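4.3 Drawer retrieval with head-view input only

The third group of tasks tests whether a policy trained in simulation can work with furniture when the head camera is its only source of images. Wrist views were left out on purpose. In the tabletop tasks of Section 4.1, removing them cost little, and we wanted to know if the same would be true when one hand has to work low and close to a cabinet front, where it often hides the handle it is supposed to use.

All episodes were run in Dimholm, the household simulator we used for the earlier tasks. Each one takes place in a room with a cabinet, a target object in one of the drawers, and a set of distractor items placed on the floor. Floor coverings, wood tones and distractors are drawn at random for each episode. The robot has two arms with multi-fingered hands. A trial counts as a success if the target has been lifted clear of the drawer and is still held when the time limit is reached.

Training data came from teleoperation. Jolán Gulyás and Jenő Tóth recorded 118 demonstrations in June, using the glove setup described in Section 3.2. We dropped 5 of these because the hand tracking had drifted so far that the fingers passed through the drawer wall. The rest were used without smoothing. The operators were told to use the right hand for the drawer and to leave the left hand wherever it felt comfortable. This turned out to matter, as discussed below.

We compared two policies. Tella is our method, with the depth prediction head switched on. Cimero is the baseline and has the same backbone and action space but no depth head. Both were trained on the same demonstrations for the same number of steps, and both were given 100 evaluation episodes with matched random seeds.

The most common failure for both policies was a grasp that closed too early, above the object. With the baseline this happened in 23 episodes. The depth head reduced early closing but did not remove it. Most of the cases that were left involved small targets lying near the drawer front, where the hand has to come over the front panel and then down. Wedge-shaped targets were harder than boxes of the same height, and we think the sloped side gives the fingers less to hold.

Figure 4 gives the policy's view at a point where the drawer is open, the green wedge is inside it, and the right hand is still lower than the drawer, in front of the cabinet. From a position like this, the hand must first back away and rise before it can reach in. Policies without the depth head tended to skip the first part of that motion and push against the drawer from underneath. 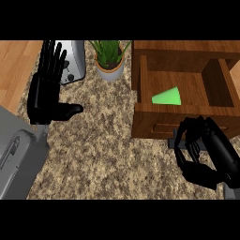
Borghild Boström objected, on reading a draft of this section, that the comparison mixes two effects, and that a policy could do better on the early closing measure just by moving more slowly. We checked this by replaying the baseline with its actions scaled down. The slower baseline closed early about as often as before, and it also ran out of time more often. Speed alone does not seem to explain the difference, although we did not test a baseline retrained on slower demonstrations.

Figure 4. Simulated head-camera view in a drawer retrieval episode. The target is the green wedge in the open drawer. The appliance and the potted plant are distractors.

A second effect concerns the idle hand. Because the operators had no fixed rest pose for the left hand, its position varied widely across demonstrations, and the trained policies copied this variation. In some episodes the left hand drifted into the line of sight to the drawer and stayed there. We did not correct for it. A fixed rest pose is used in the experiments of Section 4.4.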